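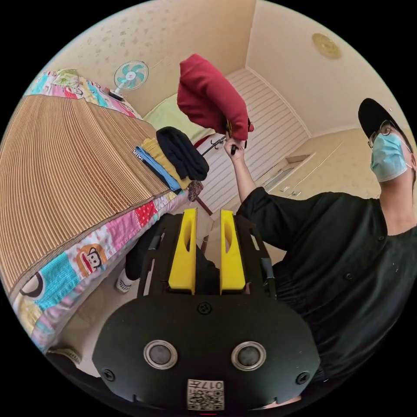

Hanging Knitwear and Hooded Tops

Resident Guide, Zemach House, Rirkville

This guide explains how residents should hang sweaters, hooded tops and other heavy garments in the bedroom wardrobes. It applies to all rooms on the Cuautle and Cevlow corridors. Shirts and trousers are covered in a separate guide.

Before you begin

Clear the bed and use it as your work surface. A firm surface such as a sleeping mat or a made bed is suitable. Check each garment for its care tag, which is usually sewn into the side seam or at the back of the neck. If the tag says "dry flat," do not hang the garment until it is fully dry.

Empty all pockets. Close zippers to the top and tie drawstrings in a loose bow.

Hanging a sweater or hooded top

1. Lay the garment on the bed with the front facing up and smooth the sleeves out to the sides.

2. Insert the hanger from the bottom hem and move it up to the shoulders. Do not push the hanger through the neck opening, as this stretches the collar.

3. Bring the hook out through the neck. On a hooded top, let the hood fall to the back.

4. Hold the hanger by the neck, just under the hook, and lift it to eye level. The shoulder seams should sit evenly on both sides. If one side drops, return the garment to the bed and adjust it there.

5. Place the hook over the rail with the open end facing the wall. Leave a space of 2 inches between heavy garments.

Folding over the bar

Loose knits keep their shape better when folded over the hanger. Fold the garment in half lengthwise, sleeve to sleeve. Place the hanger on top with the hook at the underarm. Fold the body over one side of the hanger and the sleeves over the other, then lift by the neck of the hanger. Garments hung in this way take more width on the rail.

Rail limits

Each wardrobe rail holds up to 5 heavy garments. Coats are to be kept on the hooks by the door. Residents who need more space may request a second rail at the front office.

Seasonal storage

Winter knitwear may be placed in the storage room from July. Garments must be clean, dry and labeled with the room number. Hangers stay in the room and are not accepted with stored clothing.

Damaged rails and missing hangers should be reported to Baltazar Figueroa, Residential Services, at the front office before 2 p.m. Requests received later are handled the following day.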